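Last updated 06/09/2022

# Packing and posting fragile goods from a home business

These notes cover how we pack ceramics and glass for the Grenmont shop. They started as a page for new casuals and have grown a bit. Most of it applies to anything breakable that weighs under five kilos.

## Before you start

Clear a table at about hip height. If you pack on the floor you will have a sore back by lunchtime. You need:

- cartons in two or three sizes
- brown paper on a roll
- 48 mm packing tape and a dispenser
- kitchen or postal scales
- a tape measure
- a marker and labels

Buy cartons flat, in bundles. We order 40 at a time in the small size and fewer of the large. Secondhand cartons are fine if the corners are still square and the old labels come off cleanly. Don't use one that has been damp, even if it has dried out.

## Choosing the carton

Measure the item at its widest points, including handles and spouts. Add 50 mm to every side. For a mug, that means 100 mm more than its width, length and height. If you are between two sizes, go up and use more paper.

Syahrul Ngui packs her teapots in two cartons, one inside the other, with crumpled paper between them. It costs more in postage but she has had no breakages claimed since April. We do the same for anything with a spout or a thin stem.

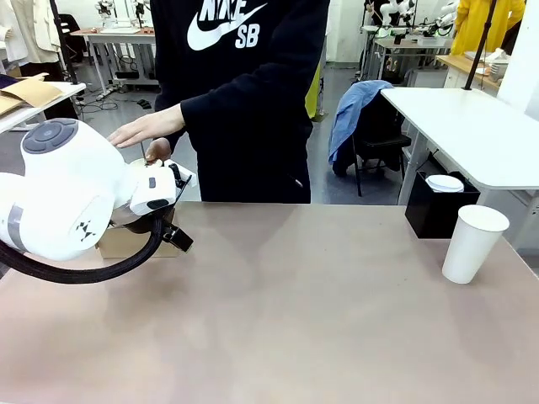

*A cardboard box on the tabletop.*

## Wrapping

1. Wrap lids and loose parts on their own. Never leave a lid sitting on its pot.
2. Fill hollow pieces with crumpled paper until they are firm inside.
3. Roll the item in at least three layers of paper and tape the end down.
4. Wrap handles again with a folded strip.

Bubble wrap works too, bubbles facing in. We stopped buying it when the price went up, and paper does the job if you are generous with it.

## Filling and closing

Tape the bottom seam first, with one strip along the join and one across each end. This is the H pattern and it's the one most carriers ask for. Put 50 mm of crumpled paper in the base, press it down, and add more if it flattens. Sit the item in the middle, then pack the sides and top.

Close the flaps and give the carton a gentle shake. If anything moves, open it and add paper. The flaps should meet without bulging — an overfilled carton splits along the tape. Then tape the top the same way as the bottom.

## Weighing and labelling

Weigh the parcel after it is taped. Measure it as well, as carriers charge on cubic weight if the parcel is big and light. One of our lampshades came in at 555 grams and was billed as nearly three kilos.

Put the label on the largest face, flat, with no tape over the barcode. Write the order number on a slip and put it inside too. If the outside label tears off, the slip gives the depot something to go on.

"Fragile" stickers are optional. Suleiman Nwachukwu uses them on everything and I don't bother. Pack as though the sticker will be ignored.

## Cover and claims

Check what your carrier's standard cover excludes. Many policies leave out glass and ceramics altogether. For a piece worth more than a couple of hundred dollars, ask for a quote on extra cover and keep a copy of the invoice.

Photograph the item before wrapping and the carton once it's closed. Keep the photos in a folder named with the order number. We delete ours after 18 months.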